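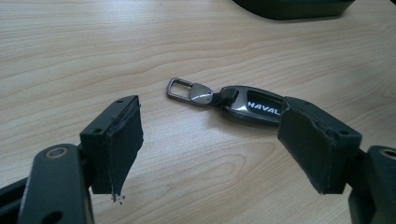 Disaster Relief & Supply

Home Issues Sections Authors Search

Print this article | E-mail this article

Figure 2. Key fob keychain on a desk.

4. Donated goods after the Montes landslide: the first ten days

4.1 What came in

Montes asked for water, blankets and infant formula. Got clothing. The intake sheets kept at the Feltska depot list 2000 separate loads over the study period, and we coded each one by main content, sender type and whether the town had asked for it. Mixed loads went under whatever took up the most floor space. Crude, but the sheets give no weights and we had no way to rebuild them afterward.

Of those loads, 898 matched an item on the town's posted list on the day they arrived. Matching got better once the list was moved from the town site to the radio — the road north was still closed then and a lot of drivers had no signal past the junction. We did not test whether radio caused the change. Other things moved the same week, including the weather.

Unasked-for goods took longer to clear. Sorting was done by hand in the old bus hall, one table per category, and clothing filled the tables first. Water sometimes waited in the yard behind it. Depot staff told us this in interviews and the exit times agree with them, at least for the loads where an exit time was writen down.

4.2 Who carried it

Three kinds of carrier. Freight firms, mostly Tratiteck, which ran its normal trucks on a changed route. Civic groups with hired vans. And private drivers in their own cars (Figure 2), who signed in at the gate, dropped what they had and in many cases asked for a second run.

Private cars were small loads but they got through. The eastern road was open to light vehicles well before trucks were let on, and in that gap everything reaching the upper villages went by car or on foot. Insulin, batteries, baby formula. After the truck ban ended, the share of goods moved by car dropped fast and never came back.

Fuel was the limit. Drivers paid for their own until the Cerix fund began handing out vouchers at the depot gate. We have voucher records for 105 drivers. No records for anyone who declined one or came before the fund opened, so the count is a floor and should be read that way.

4.3 Matching drivers to runs

Done on a whiteboard at first. Then a shared spreadsheet, then the whiteboard again when the power went. Dispatchers said they prefered the board: everybody could see it from the line and people sorted themselves out by village. Drivers from the upper villages tended to pick their own village, which helped, as they knew the side tracks. It also left the two hamlets below the dam short. No driver in the queue was from there. A dispatcher noticed on the fourth morning and started holding back every fifth car.

We think the hold-back rule deserves more study than we can give it here. It was simple and it was kept to. Wait times at the gate went up a little and complaints with them, but both hamlets were on the delivery log by that evening and stayed on it.

4.4 Limits

Paper sheets, several hands, some pages damp and hard to read. Arrival times before the gate was staffed at night are missing. Interviews were held in March, well after the event, and people merge days. Where a sheet and an interview disagreed we used the sheet. Costs are left to Section 5.

Print this article | E-mail this article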